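Residents' Home Furnishings Bulletin: Buying a wardrobe or storage cabinet for delivery to Bruruvport

Members have written to the Bulletin in some number this season on the subject of flat-pack wardrobes and cabinets bought at a distance. Most of the letters concern three matters: the size of the piece when built, the state in which the cartons arrive, and the terms on which a piece may be sent back. The following guidance replaces the short note carried in the spring issue and should be read together with the delivery terms of the shop concerned.

Measuring before ordering

The dimensions given in a shop listing are usually those of the finished piece. They do not describe the cartons, and they seldom allow for handles, feet or the swing of a door. Members are advised to take the height of the room at both ends of the intended wall, as floors in the older Bruruvport terraces are frequently uneven. Skirting boards should be measured for depth. A cabinet with a flat back will stand forward of the wall by that amount, and the gap must be added to the depth stated in the listing.

A wardrobe that is built lying down and then raised needs more headroom than its own height. The measurement that matters is the diagonal of the side panel. Where the ceiling is lower than the diagonal, the piece must be built upright, and the instructions should be checked beforehand to confirm that this is permitted. The Workier range, which many members have bought, is supplied in both forms, and the two are not interchangeable once the cartons have been opened.

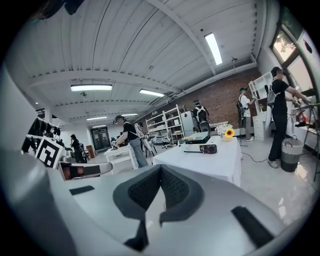

Is it necessary to measure the staircase if the wardrobe arrives in flat cartons?
It is advisable to do so. The longest carton normally holds the side panels and cannot be bent or divided, so the turn of the stair and the height of the landing ceiling should both be compared with the carton length given by the shop.

Receipt of the cartons

Deliveries to the Bruruvport area are made to the ground floor unless a room-of-choice service has been paid for at the time of order. The driver is entitled to leave the cartons inside the front door. Members in flats should confirm in advance whether the shop regards the communal entrance or the door of the flat as the place of delivery, as practice varies and the difference can be costly for anyone who has not arranged help.

Cartons should be counted against the delivery note before anything is signed. A large wardrobe in the Wan collection comes in 7 cartons, which are not always carried on the same vehicle. If one is missing, the note should be marked accordingly and a copy kept. Crushed corners should be recorded in writing and photographed before the tape is cut. A general remark such as "unchecked" is of limited use, and some shops decline to take account of it.

The contents should then be laid out and compared with the parts list. Fixings are commonly packed in a single bag taped to the inside of a panel, and members who report a missing bag have in several cases found it still attached after assembly had been abandoned. Mirror doors should be left in their wrapping, standing on edge against a wall, until the stage at which they are called for.

Assembly and fixing to the wall

Any wardrobe or tall cabinet should be fixed to the wall with the bracket supplied. This applies equally to pieces that feel steady when empty. Doors that carry a mirror place a good deal of weight at the front when opened, and drawers have the same effect. The screws in the pack may not suit the wall, and plasterboard, brick and lath each require a different fixing. Advice should be taken from a hardware shop if the type of wall is in doubt.

Members are asked not to use powered drivers on cam fittings. The fitting is meant to be turned by hand until it meets resistance. Chipboard that has been stripped by over-tightening cannot readily be repaired, and the shop will generally treat the damage as arising from assembly.

Doors should be adjusted last, after the piece has been levelled and fixed. Where a pair of doors does not meet evenly, the cause is more often the floor than the hinge. Thin packing beneath one foot will usually correct it.

Returns and refunds

A buyer who has changed their mind and a buyer who has received a faulty piece are in different positions, and letters to shops should state plainly which applies. In the first case the cost of collection may fall on the buyer, and the goods are expected to be in a condition fit for resale, with the original packaging where possible. In the second case the shop should be told of the fault promptly, in writing, with photographs showing the damaged part and the number printed on its label.

Members should be cautious about any seller who asks that no review be left until the matter has been settled. A buyer is under no obligation to agree. Offers of a part refund in exchange for keeping a damaged panel may be accepted or refused, and it is sensible to ask first for the price of a replacement.
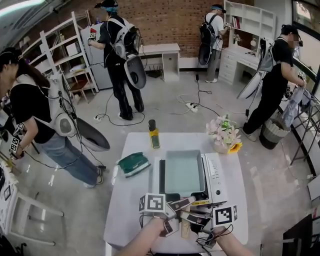 What should be done if a single panel is damaged and the rest of the wardrobe is sound?
Ask the shop for a replacement part before agreeing to return the whole piece. Quote the panel number from the parts list, attach a photograph of the damage, and leave the remaining cartons unbuilt until a written reply has been received.

Replacement parts and group orders

Requests for hinges, shelf pegs and cam fittings in the older Workier sizes may continue to be sent to the Bulletin, which keeps a small stock for members. The present stock stands at 994 pieces, chiefly shelf pegs. Applications should give the name of the range, the approximate year of purchase and the diameter of the existing hole. Postage is payable by the applicant.

The group order with Instead for wardrobe interiors, including hanging rails, shoe racks and divided trays, will open in July. A minimum of 17 households is required for the reduced delivery charge to apply. Each household may order up to 4 items. Payment is taken when the order is placed with the shop, and any household wishing to withdraw should do so before that stage. Orders will be available for collection on a Saturday, and those unable to attend should name another person on the form.

Forms are enclosed with printed copies of this issue. Readers who receive the Bulletin electronically may request one by reply.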